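5월의 고사트빌은 바람이 꽤 불었다. 역에서 셔틀로 한참 들어가니 클릴라노(Clillano)의 물류 자동화 시험동이 나왔고, 입구에는 벌써 줄이 서 있었다. 이번 공개 견학의 주제는 새 로봇 자랑이 아니라 '작업 규칙'이었다. 프로그램을 받아 보고 솔직히 더 신이 났다. 다른 회사가 안전 수칙과 파지 기준을 어떻게 쓰는지 들여다볼 기회는 정말 드무니까!

## 오전: 선 하나에도 규칙

안내는 현장 표준을 맡고 있는 에방 위에(Évan Huet) 씨가 해 주었다. 말이 빠르고, 질문을 받으면 걸음을 멈추고 바닥에 쪼그려 앉아 손으로 짚어 가며 답하는 분이었다. 덕분에 일정이 계속 밀렸지만 우리 조에서 불평하는 사람은 없었다.

첫 구역은 사람과 로봇이 같은 통로를 쓰는 곳이다. 바닥 표시가 두 종류인데, 실선은 로봇이 움직이는 동안 넘으면 안 되는 선이고 점선은 팔이 감속한 상태에서만 넘을 수 있는 선이다. 두 선의 간격은 600mm. 처음에는 더 좁게 그었다가 카트를 밀고 지나가는 사람의 팔꿈치가 자꾸 걸려서 넓혔다고 한다. 규정집에도 이 변경 이력이 그대로 남아 있었다. 숫자만 있는 게 아니라 언제 어떤 일로 바뀌었는지가 옆 칸에 적혀 있는데, 우리 회사 문서에도 당장 넣고 싶은 칸이다.

작업자가 구역에 들어갈 때의 절차도 재미있게 봤다.

- 들어가기 전에 본인이 직접 정지 버튼을 누른다. 동료가 대신 눌러 주면 무효.
- 표시등이 바뀐 것을 소리 내어 말한다.
- 개인 자물쇠를 걸고, 나올 때도 건 사람만 푼다.
- 재가동은 구역 밖에서만 한다.

소리 내어 말하기는 좀 어색하지 않느냐고 누가 물었더니, 위에 씨는 입사 첫 주만 어색하다고 했다. 실제로 시범을 보인 직원은 아주 자연스럽게, 거의 노래하듯이 "정지 확인"을 외치고 들어갔다.

## 시사이 라인의 비상정지 점검

점심 전에는 시사이(Sisay)라고 부르는 분류 라인을 봤다. 이곳의 비상정지는 교대마다 점검하는데, 늘 같은 버튼부터 누르면 나머지를 건성으로 보게 된다고 해서 순서를 매번 바꾼다. 점검표에는 누른 버튼의 번호와 복귀 담당자의 서명이 들어간다. 서명란이 두 개라 옆 사람에게 물어보니, 하나는 누른 사람, 하나는 멈춘 것을 눈으로 본 사람이란다. 이런 이야기를 하루 종일이라도 들을 수 있을 것 같았다.

소음은 생각보다 컸다. 귀마개 착용 기준을 85dB로 잡고 있다는데, 견학객에게는 수치와 상관없이 전원 착용을 시켰다. 귀마개를 낀 채로 질문하느라 다들 목이 쉬었다.

점심은 구내식당의 렌틸콩 스튜와 빵. 맛있었고, 빵을 두 번 받았다.

## 오후: 상자를 다루는 기준

내가 제일 기대한 건 푸츠카(Putska) 작업대였다. 골판지 상자를 그리퍼로 다루는 절차를 따로 정리해 둔 곳으로, 문서 이름은 간단하게 '상자 지침'이다. 지금까지 쌓인 시험 기록이 645건이고, 새 기록이 들어올 때마다 담당자가 지침의 해당 항목에 번호를 달아 준다.

지침에서 메모해 온 내용은 이렇다.

1. 구멍이 있는 상자는 접근 전에 구멍의 가장자리를 먼저 확인한다. 찢김이 있으면 그 상자는 사람에게 넘긴다.
2. 손가락 끝이 골판지에 가까워지면 접근 속도를 낮춘다.
3. 덮개가 서 있는 상자는 덮개 쪽을 잡지 않는다.
4. 내용물을 모르는 상자는 빈 상자로 취급하지 않는다.
5. 손목 카메라의 화면이 흐리면 진행하지 않고 한 번 물러났다가 다시 본다. 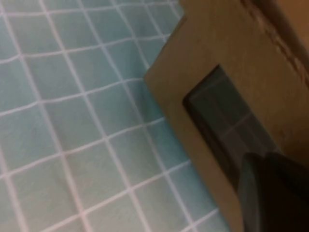
*푸츠카 작업대, 손목 카메라 시점. 타일 바닥 위의 골판지 상자와 뚫린 부분 쪽을 향한 검은 그리퍼 손가락.*

손목 쪽 시점으로 보니 1번 항목이 왜 맨 앞에 있는지 바로 이해가 됐다. 상자가 워낙 가깝게 잡히고 손가락이 구멍 아래쪽을 가려 버린다. 다 다가간 뒤에 가장자리를 살피려면 늦는 것이다. 위에 씨 팀은 그래서 확인 지점을 상자 앞 400mm에 두고, 거기서 본 결과를 기록에 남긴 다음에야 다음 동작을 허용한다. 나는 여기서 질문을 세 개나 했다(뒤에 계신 분들께 죄송합니다).

5번도 논쟁이 있었다고 한다. 물러났다가 다시 보면 그만큼 시간이 드니 생산 쪽에서는 반갑지 않았던 모양이다. 절충안으로 재확인 횟수에 상한을 두고, 상한을 넘기면 작업자를 호출하게 했다. 호출을 받은 작업자는 원인을 짧게 적는다. 조명인지, 렌즈의 먼지인지, 상자 위치인지. 이 메모가 월말 검토의 재료가 된다.

## 돌아오는 길에

마지막 질의응답에서는 규칙을 누가 고칠 수 있느냐는 질문이 나왔다. 답은 누구나 제안할 수 있고, 제안한 사람이 작업대에서 직접 시연해야 한다는 것. 종이로만 내는 제안은 받지 않는다고 한다. 우리 쪽에서도 해 볼 만하다 싶어서 셔틀 안에서 바로 팀 채팅방에 올렸다.

상자 지침의 요약본은 견학객용으로 한 부씩 나눠 주었다. 스캔해서 공유 폴더의 '견학' 아래에 넣어 둘 테니 필요한 분은 가져가시길. 다음 공개 견학은 가을이라고 하고, 신청은 클릴라노 안내 데스크에서 받는다.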